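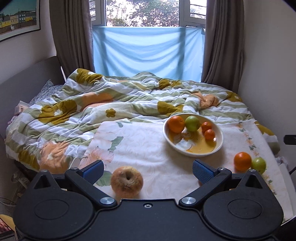 I promised you a proper update on the gripper trial before January was out, so here's where we've got to with the Greditz and Andivon pads, warts and all. The short version is that we've logged 2,174 grasps and I now have a favourite, although it isn't the one I was tipping when I wrote the application. The hand-held tool is taking the blue dimpled pads nicely, and we've moved off the foam test blocks and onto proper food – a bagel, apples, tangerines, big oranges. I can't tell you how much more we learn from a bagel than from a foam block! The blocks are all the same on every side and they flatter everything you put on them.

So, the pads first. The Greditz ones are the softer of the two, and on smooth round fruit they're lovely. You close the fingers, the pad gives a bit, and the fruit stays put when you lift. The Andivon pads are firmer and they hold their shape better over a long session, but they want a more careful squeeze, and my squeeze at four in the afternoon is nowhere near as careful as my squeeze at nine in the morning. Bread is the odd one out. A firm pad dents it, a soft pad drags on the crust, and I don't have a good answer there yet.

We've worn through 2 sets of pads so far, both Greditz, and both went at the same corner (the inner bottom one, where the pad meets the fingertip). I've written to the supplier about the glue. In the meantime I'm rounding that corner off with a nail file before I fit them, and the current set is looking much healthier.

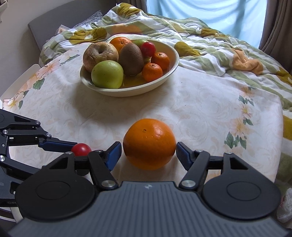
Are the softer pads worth the extra money? For fruit, I'd say they are, even with the wear. We get far fewer slips on apples and oranges, and a dropped orange costs me a whole rerun plus the time to fish it out from under something. For anything flat or boxy I'd stick with the Andivon set, and if we only had the budget for one I'd ask you to let me buy Greditz and grumble about the glue.

On the controller side, the Öztürkmen board has been the pleasant surprise of the project. It came with a manual I could follow, it starts up the same way each time, and the width readings from the fingers agree with my calipers. The Memonell board has nicer software, no question, and I wanted to love it, but it kept losing its zero whenever the cable got a tug. I had 13 dropouts in one afternoon with it. A new cable fixed most of that and I'd like to give it another fair go before I write it off, so please don't cross it out of the budget yet.

Small things are where I've been caught out. Cherry tomatoes are harder than I'd allowed for, as they roll the moment one finger touches before the other. Kiwis are easy. Mandarins are fine until the skin gets loose, and then the skin moves and the fruit doesn't. I've started noting how ripe everything is at the start of a session, which I should have done from the first day, and I'll mark the early grasps as "ripeness not recorded" so they don't muddy the comparison.

Money is on track. The pads cost a little more than planned because of the replacements and the shipping cost a little less, so it comes out close to even. I've put the receipts in the shared folder with the grasp logs. The fruit bill is its own line now, as you asked.

For the next stretch I'd like to run both boards with the same pads on the same day, morning and afternoon, to take my tired hands out of the picture. I also want to try a thinner pad for the small fruit, and I'll need your okay on that order as it wasn't in the original list. The quote is in the folder too, second sheet along.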